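Soil sampling on the Arholm claim – my field project report

For my second-year geology project I picked the Arholm claim, an old copper prospect up behind Grewal.

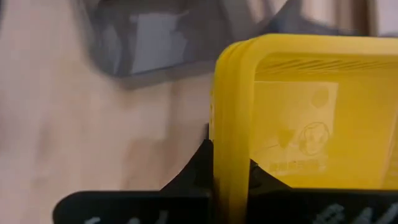 My question was pretty simple: does the copper in the soil follow the fault that's drawn on the old Ceklow Resources map, or does it wander off somewhere else?

I walked four lines across the fault and dug down to the B horizon at each station (harder than it sounds when it's all roots and cobbles!). The drying and sieving took me most of October, and then the Greritard lab ran the lot for copper and zinc.

The best sample came back at 539 ppm copper, on line 2, and its neighbours were high too. The funny part is that they all sit uphill of the mapped fault – so either the map is a bit off or there's a second structure nobody drew in. I'm leaning toward the map, as my compass readings on the outcrop there didn't match it either.

Zinc was a bit of a letdown. It was flat nearly everywhere, apart from six stations near the creek, and I think those are picking up grey clay washed in from upstream.

If I did it again I'd space the stations closer on line 2 and bring a better auger.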